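06/07/2025

Ginger bug, jar two, and the first proper go at bottling. So pleased with this one!

Fed the bug at breakfast and it was fizzing over the cloth by lunch. The Hirville ginger is much livelier than the supermarket stuff, skin on, grated coarse. I'd nearly given up on this starter in February, when it went flat and smelled of paint, so seeing a proper foamy collar on it was a thrill.

Batch as made: 2,000 mL water, 280 g raw sugar, juice of 4 lemons, a thumb of ginger simmered with the lid on. Cooled on the bench, then the strained bug went in and a good stir. Colour is a cloudy straw. Tasted a spoonful before bottling and it was far too sweet, as it should be at this stage — the sugar is the yeast's dinner.

Bottling: swing-tops from the Tolo crate, plus one 1,000 mL plastic soft drink bottle as the pressure tester. Squeeze it morning and night. When it won't give under the thumb, the whole lot goes in the fridge. I left a good gap at the neck this time (last batch I filled right up and wore half of it opening the first one).

Labels: masking tape, pencil, batch letter only. Texta rubs off in the fridge.

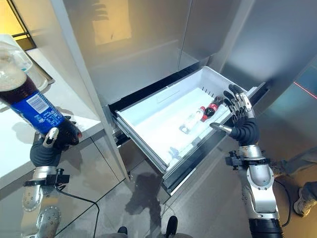

Next thing to try is a kola nut version. I've got a bag of dried nut from Trondon that needs grinding, and the plan is to steep it with orange peel, a bit of cinnamon and burnt sugar for the colour. The burnt sugar has to be taken darker than feels safe, otherwise it just tastes like toffee. I'd love to get that slightly bitter finish. Might swap half the lemon for lime as well.

Đỗ grocery has palm sugar back in, so grab two blocks for the batch after that. It dissolves slowly, so chop it first.

To do: new rubber seals for three of the swing-tops, wash the muslin without soap, feed jar one. Jar one is sulking at the cold end of the bench and I want to move it beside the hot water unit tonight and see if it perks up.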